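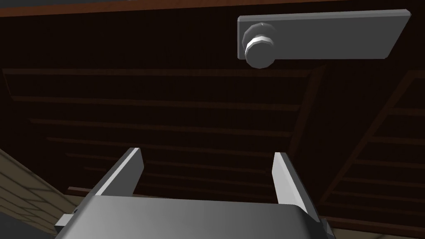 去恩德波特（Endport）之前，我给梅拉妮·吉尔（Mélanie Gill）发过一封很长的邮件，列了一堆想问的问题，她只回了一句：“来了再说吧，我们这儿茶管够。”等我真坐到她对面，茶确实管够，问题倒是一个也没按顺序问下来。她是那种讲一件事要先绕到另外两件事上去的人，听的人却不觉得累，我自己也差不多，所以那天下午过得很快。

她和韦恩·克劳捷（Wayne Cloutier）一起做的产品叫Wumard，是一套卖给机器人团队的仿真练习包，专门练开门。公司叫Mastwood，规模很小，办公室在一家旧船具店的楼上，楼梯又窄又陡。包里有各式各样的门、柜子、把手和旋钮，还有配套的物理参数和一套评分脚本，买回去装进自己的仿真环境，就可以让机械臂在里面一遍一遍地试。

“我以前在一家做养老院设备的公司上班，”梅拉妮说，“那时候大家都想让机器人端水、递药，演示也很好看。可是一到现场，药在柜子里，柜子有门，门上有个圆旋钮，大家就都不说话了。”她说这话时自己先笑起来，又给我添了一回茶。

圆旋钮是她最爱谈的话题。横杆式的把手，她说，夹爪搭上去往下一压，多半能成；圆的就麻烦得多，手指张开多大、从哪个角度靠过去、夹紧以后手腕还剩多少可以转的余地，样样都要算进去。“人拧旋钮的时候会偷偷换手势，自己都不知道。两根平行的手指没有这个本事，它转到头就是转到头了，得松开，退回来，再夹一次。我们的评分里专门有一项看这个‘再夹一次’做得好不好，很多客户第一眼看到这项都觉得多余，过两个月又写信来问能不能把它拆得更细。”

韦恩坐在靠窗的那张桌子后面，一直没怎么出声，听到这里才插进来：“是我写的那一项，她当时也觉得多余。”

韦恩原来做游戏，负责关卡里那些能打开的和打不开的门。他说游戏里的门都是骗人的，玩家按一个键，门播一段动画就开了，谁也不会去摸那个把手。到了Wumard里，门得有重量，铰链得有阻尼，锁舌得真的卡住，旋钮没转够角度，门就不能动。他花了整整一个冬天调铰链，直到十二月才觉得“推起来像一扇门了”。我问他怎么知道像，屏幕上的东西又摸不着。他想了想，说看曲线，看力矩在锁舌脱开那一下怎么掉下来，然后领我去看走廊尽头的一扇储藏室门，让我自己拧了好几回。那扇门有点涩，他很得意。

目前这一版包里有1,486扇门，每扇都可以换把手、换材质、换开合方向。我以为这个数字是他们最想让人写进文章里的，结果梅拉妮摆摆手，说客户刚开始总问有多少扇，用上一阵子以后，问的就全是把手了。她更愿意讲画面的事。Wumard的画面说实话谈不上漂亮，木头的颜色是一片一片的，旋钮上的棱面也看得清清楚楚，没有倒影，也没有灰尘。

“有人嫌它丑，”她说，“还有人当面跟我讲，说像二十年前的东西。我理解的呀，谁不喜欢好看的呢。可是我们的客户里有不少是学校的小组，机器就那么几台，画面做得重了，一晚上跑不了几轮。我们先把接触做扎实，旋钮和手指碰上那一下不能穿过去，也不能弹飞。要好看的，现在有一个另装的材质包，装上就行，慢一点。”

我后来在他们的机器上试了一会儿。韦恩给我开的是一扇深色的木门，光线调得很暗，他说暗场景是特意留的，许多视觉模型平时在亮堂堂的厨房里练得太舒服，碰上黑乎乎的门板就找不准边。我用手柄遥控夹爪，头几回都从旋钮旁边滑了过去，总算夹住以后又拧错了方向。评分脚本毫不客气，给我打了27分，满分一百。梅拉妮安慰我说第一次能有这个分数已经不错了，韦恩没有附和。

说几句我自己的看法。文档写得很细，有些章节甚至太细，安装那一页我来回看了三遍才找到许可证文件该放在哪里。滑动门做得明显不如平开门，推到尽头会轻轻抖一下，我提出来，韦恩点头承认，说这件事在他的单子上，而且排得很靠前。遥控用的手柄支持得也不够多。不过把手这一块确实是下了功夫的，尤其是失败之后的记录，夹偏了、打滑了、角度不够，都分得很清楚，回头查起来很省力气，比单单告诉你“没打开”有用得多。

价钱也问了。基础包按团队收费，一年1,000欧元，学校有折扣，折多少要写信去谈。梅拉妮说她亲自回每一封信，有时候回得慢，请大家不要生气。她还说第一个付钱的客户叫Kennedy，是一家做酒店送物机器人的小厂，当时产品连名字都没有，对方就已经把款打过来了，附言里写的是“买门”。那张付款单她到现在还留着，夹在一本菜谱里，找了半天才翻出来给我看。

下一步做什么，两个人的说法不太一样。韦恩想做窗户，那种要先提一下再往外推的老式窗。梅拉妮想做抽屉，塞得太满、拉到一半会卡住的那种，她说养老院里这样的抽屉多得很，而且里面放的往往都是老人家最要紧的东西。我问听谁的，韦恩朝她那边抬了抬下巴。

新版本的日期倒是已经定了，2025年7月2日，老客户免费升级，滑动门的抖动应该会一并修掉。走的时候梅拉妮一定要送我下楼，一路叮嘱我小心台阶，到了门口又想起一件事，说那个许可证文件的位置，她今晚就去把文档改了。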